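The Long Afternoon of the Small Label

Anyone who has opened a kitchen cupboard and found four unmarked bags of something brown will understand the appeal of a labeling day. The idea is simple enough. You clear a table, bring out everything dry, and don't put any of it back until it has a name on it.

I did mine in July, after a winter's worth of bulk buying from the Dodholm market had filled two shelves and started on a third. It took most of an afternoon. The supplies cost very little, and I have not had to sniff a bag to identify it since.

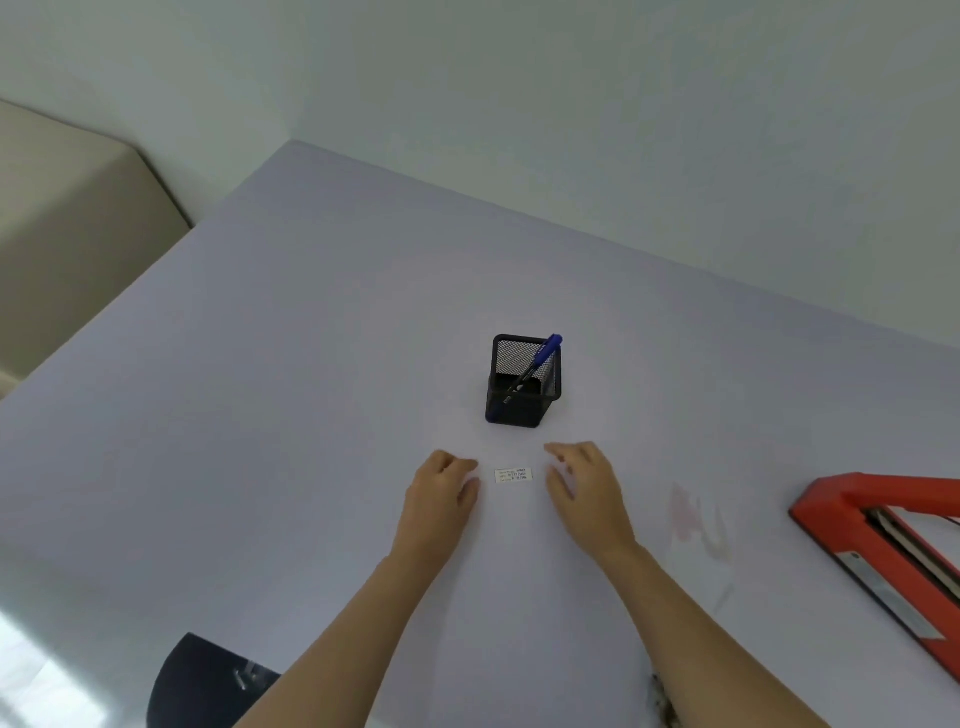 Demirtaş
Jul 22, 2020

The label is the part people get wrong. Most of us reach for the biggest sticker in the drawer and write one word on it in marker. "Beans" is fine on the day you write it. Three months later you want to know which beans, where they came from and whether they were old when you bought them.

Small printed labels hold more than you would expect. Mine carry the name, the shop, the month of packing and a line for cooking notes. Soaking time goes there for beans, and the water ratio for grains. The type is tiny, but you read a pantry label at arm's length with the bag in your hand, so it doesn't need to shout. Wuswood sells them in sheets of 51, and one sheet saw me through the whole cupboard with a few left over for the spice drawer.

Before sticking anything down, lay the label on the table and check it. I found two with the wrong month and one that said "barley" twice. A label on a tabletop can be corrected or thrown out. Peeling one off thin plastic usually takes some of the print with it, and the gummy patch left behind collects flour.

Keep a pen within reach, too. A desk pen holder in the kitchen looks odd for a day or so and then you stop noticing it. I tried keeping a pen in my apron pocket and lost it twice under the flour sacks. Ballpoint is better than felt tip on coated paper, which smears if you touch it too soon.

The order of work matters less than the guides suggest. Some people start with grains, some with whatever is closest to its date. I started with the jars, as they were easy, and left the bags for last. By then I had 37 items done and a good idea of how long each one took.

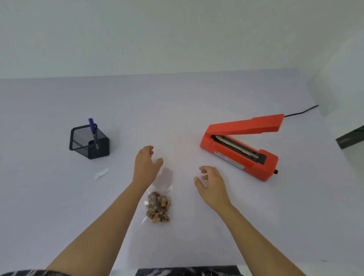

Dried foods in bags are harder than anything in a jar. The bag has no flat side, the contents shift, and a label put on over a lump will lift at the corners within a week. With clear plastic, let the food settle in the lower half and leave the upper part empty, so there is a stretch of film above it that can be pressed smooth. If that part is crumpled near the mouth, flatten it against the table with one hand first. Clear film has another advantage: dark brown, tan and beige pieces can be told apart at a glance, and you can see how much is left without opening anything.

Where the label goes depends on where the bag will live. Bags that stand in a box should be marked near the top. Bags that lie in a drawer can be marked anywhere that faces up. I keep mushrooms and nuts on separate shelves, having once added the wrong one to a pot of oatmeal in poor light.

Closing the bags is a matter of taste. Fold the top over 2 times and clip it, or use a rubber band if you don't mind the look. The Skendmont clips are strong but wide, and they push the bags apart in a narrow drawer. I went back to plain wooden clothespins for the smaller ones.

A full cupboard can be done in one sitting if you don't stop to cook. I stopped to cook – lentils, from a bag dated two years earlier. They needed an extra half hour on the stove, and I wrote that on the new label.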